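What the quote leaves out

Leif Nordin has a spreadsheet he doesn't like showing people. It has 483 rows, and by his own count fewer than half of them existed when his employer first asked him to work out what a laundry robot would cost.

"The supplier's version had one row," he says. "Robot. Then a number next to it."

Nordin plans equipment spending for Åberg, which runs shared laundries for housing blocks in Zilitstead and Arkport. He came to the job from buying boilers, and he talks about robots much as he talks about boilers: what goes wrong, who comes out, and who pays for the van. He has been to three demonstrations since May and has yet to sign anything.

I ask whether he was impressed by what he saw. He thinks about it for longer than I expect.

"Impressed, yes. I've watched one go up to a washer-dryer and I thought, fine, that's clever. Then I wanted to know what it does with the other things in the room. There's always a basket, a bin, a mat, a cable on the floor. My sites are full of that. Every one of those is a line in my budget, either because we clear it up or because we pay someone to teach the machine about it."

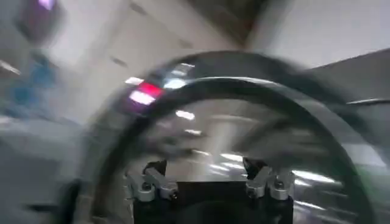
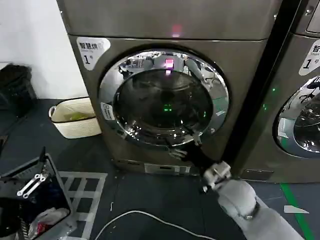 Laundry work with a robot: the view from the gripper, top, and the washer-dryers, bottom.

The part of the machine he worries about most is the gripper. Sales people, he says, like to talk about the arm and the software. He would sooner talk about the hand, which is the bit that touches things all day.

"Ask what a spare costs. Ask how long it takes to arrive. I asked one firm and they said they'd get back to me, and they did, with a brochure."

His own figure allows for two spare sets per robot per year. Is that based on anything? "It's based on door handles," he says. "We replace a lot of door handles, and people are gentler than you'd think."

He is just as doubtful about the savings. The pitch he was given for the Arkport site assumed about 200 loads a week, handled with no one there. Nordin doesn't believe the last part. Somebody has to empty pockets, sort out the delicates and deal with the tenant whose duvet cover has swallowed everyone else's socks. He has put a member of staff back into the sums for every shift, and with that person in, the payback date slides well past the end of the warranty.

So why carry on looking? He shrugs. Åberg had trouble filling late shifts at Stalinport, he says, and gave up the contract there partly for that reason. He would rather know what the alternative costs than guess at it.

"I'm not against it. I'd rent one. I'd rent one tomorrow, if they'd let me send it back." Two suppliers have said no to that. The third wants a deposit, and he is arguing about the size of it.

His advice to anyone starting on the same job is mostly about paperwork. Get the service terms before the demonstration. Have the trial on your own site, with your own machines and your own mess. Put the floor, the sockets and the training time in the same budget as the robot, so that they can't be paid for later out of somebody else's.

Before I leave he adds another row to the spreadsheet. It says "mats".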